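Setting Up and Looking After the Table Cell: Group Project Report
Halima Uzor, Damilola Okoro, Oi-ling Tse and Farzad Nazari. Supervisor: Modupe Edet

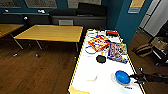 1. Background

Our group took over the table cell in October from the previous year's students. The cell is one robot with a black gripper, working over a long white table on which ordinary things are laid out, such as a bowl on a plate and flat boxes. The project brief was to get it picking reliably again and to leave behind a maintenance routine that the next group could follow without having to ask us.

The robot is called Lomwood in the department. The control software is Sakar, which was written by an earlier project group and has no manual apart from a text file of start-up commands. We have used both names throughout.

2. State of the cell when we received it

We spent the first two sessions only checking things. The main findings were:

The gripper closed unevenly. One finger reached the object before the others and pushed it sideways. With a light bowl this was enough to turn it on its plate.

The home position had drifted. After a full shutdown the arm returned to a point that was 4 mm away from the stored one.

The fault log had not been cleared and was full of old messages, so new faults were hard to find.

There was no record of when anything had last been greased, tightened or replaced.

3. Setting up

3.1 Table and robot position

The robot has to stand in the same place relative to the table each time or the stored positions are no use. Damilola made a wooden stop block that sits against the table leg, and the base is pushed up to it before power is switched on. The wheels are then locked. We tried floor tape first but it lifted after a week of people walking over it.

3.2 Homing

The drift turned out to come from a loose grub screw on the wrist joint. Farzad removed the cover, cleaned the thread, put on a small amount of thread lock and tightened the screw again. The joint was left overnight before it was used. We then re-homed the arm and stored the new position in Sakar. The old value was kept in a separate file in case it was needed for comparison.

3.3 Gripper

We took the gripper off at the quick-release plate and opened it on the bench. The uneven closing had two causes. A return spring on one finger had stretched, and there was dust and fluff packed into the pivot of the same finger. The spring was replaced with one from the spares box. The pivots were brushed out and wiped, and a drop of light oil was put on each. Too much oil was used the first time and it reached the finger surfaces, so they had to be cleaned with alcohol and the job done again.

When refitting the gripper, the cable must be laid in its clip before the plate is locked. If it is left until afterwards it gets trapped when the wrist turns. We damaged the outer sleeve of one cable this way and it had to be repaired with heat-shrink.

3.4 Closing force

The force setting in Sakar goes up in steps and has no units. We set it by trial, starting from the lowest step and going up until a bowl could be lifted and held without slipping. Flat boxes are harder. If one is gripped across the lid, the lid bends before the fingers have a proper hold, so we stored a second, lower setting for boxes and had the arm approach them from the short side.

4. Maintenance routine

Before each session: push the base to the stop block, lock the wheels, look over the cable for cuts or flattening, and open and close the gripper fully with nothing in it. Listen for clicking. Clear the fault log and write the session number at the top.

Every week: wipe the fingers, brush out the pivots, check the wrist screw against the paint mark, and run the homing check. If the result is out by 2 mm or more, stop and re-home before doing any picking.

Every month: take the gripper off, inspect the springs, oil the pivots and copy the Sakar settings file to the shared drive.

All of this goes in the blue logbook. Oi-ling drew up the page layout and wrote the entries for the first half of the project.

5. Results

We ran the cell for 21 sessions after the repairs. The homing check stayed within the limit in all but 4 of them. Three of those followed a session where the wheels had not been locked, and we did not find the cause of the other. The gripper was not opened up again apart from the monthly inspection. Slipping still happened with glossy objects, mostly when the fingers had not been wiped.

6. Problems left open

The finger surfaces are wearing smooth at the tips. Halima asked Bassey, the supplier, about replacement pads but they did not arrive before the end of the project. They should be fitted by the next group and the closing force set again from the lowest step.

Sakar does not save the settings file when it is closed with the window button. It has to be closed from the menu. We lost a morning's settings before we noticed this.

The spares box holds one more return spring. More should be ordered.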